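[Steravon-bread] Re: rye starter too sour in the summer

From: Urszula Wieczorek
To: the Steravon bread list

Dear all,

I have read the whole thread again before answering, so please excuse that I come back to some points which were already discussed in the spring. My answer is long. I bake only rye and I have kept the same starter for 11 years, but I have no training in this, and some of you know the chemistry much better than I do.

First the question of flour. I use the dark rye from Killeo, which is ground quite coarse. When they changed the milling last year, my bread became gray and sticky inside and I blamed the oven for a long time. If you change the bag and the starter behaves differently, please write down the date and the type of flour before you touch anything else. I was changing the water, the jar and the flour in the same week and then I could not learn anything from it. 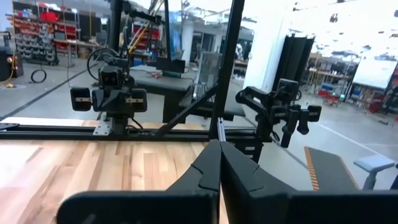
Maja Cieślak wrote:
> My starter doubles in three hours now and by evening it smells like nail
> polish. The bread is so sour that my children leave it. I feed it once a day
> with equal weights of flour and water, same as in winter. Should I put it
> in the refrigerator between feedings, or is it already lost and I should
> begin from zero? I would be sorry, it came from my aunt.

Maja, it is not lost. Please do not throw it away. The smell of nail polish means for me only that it is hungry. In winter one feeding is enough, in August it is too little. It has eaten all the flour by the afternoon and then it stands there hungry the whole night.

What I do in hot weather is to keep much less of the old starter. I take one spoon of it, then five spoons of flour and enough water to make a thick paste, thicker than you are used to. A thick paste works more slowly. The first day you will think nothing is happening. Leave it. On the second or third day it should rise with small holes and smell like yogurt or sour apple.

About the refrigerator I have a different opinion than most people here. The cold will slow everything, but if you put in a starter which is hungry, you take out a starter which is hungry. Feed it first, wait one hour, then put it in.

There is a good article on this, and I copied the reference because the archive search does not find it:
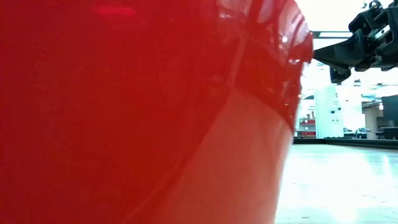
Rarnia Bread Letter, issue 11, page 2

The author there compares feeding in the morning and in the evening. I do not agree with everything. She says that salt should never come near the starter, but my grandmother put a pinch of salt in hers during the harvest weeks, when the kitchen was very hot, and it kept well. I tried it for one summer. The salt makes it slower and less sharp. You must only remember it later, when you salt the dough, which I did not do the first time.

Somebody asked also for my amounts. For one tin I use 461 grams of flour in total. I know it is a strange number. It comes from an old recipe in other units, and when I calculated it into grams I was too proud to round it. You can take 460 and your bread will be the same.
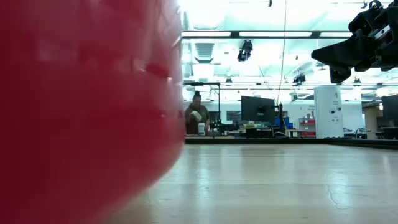

At the counter, August

For those who asked about the sour soup, yes, you can use the extra starter for it, but it needs to be thin and to stand for some days with garlic and bay leaf. I will write this separately, otherwise this message will never end.

The last stage before baking is where I see most mistakes, also my own. Rye dough does not want kneading. It wants to be mixed until there is no dry flour, and after that to be left in peace. I use a wide bowl and a wet wooden spoon. If your bowl stands on a narrow foot, as the white ribbed one does, hold the rim with your other hand while you stir, because heavy dough pulls to one side. I cover it with a damp cloth and look at it after one hour, in summer even earlier. Small cracks on the surface mean it is ready for the oven. With large cracks you are late, but bake it anyway. 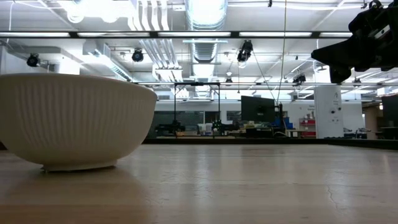 Storage is also a question of taste, and here I follow MacBrayne, who wrote to the list in the spring that rye must wait until the next day before it is cut. I wait even longer if the family allows it. The crust becomes softer and the sourness is more even. For serving I slice it thin and put it in something wide and fairly deep, and the white bowl with the fine ribs has a good form for this, with enough height that the slices lean on the wall. For keeping, a linen bag is better than plastic.

Maja, please write after three days how it smells. If there is still nail polish, feed it two times a day and keep the jar near the floor, where it is cooler.

With kind regards,
Urszula

P.S. The list program cuts messages after 4,000 characters on some telephones. If the end is missing for you, please read it in the archive.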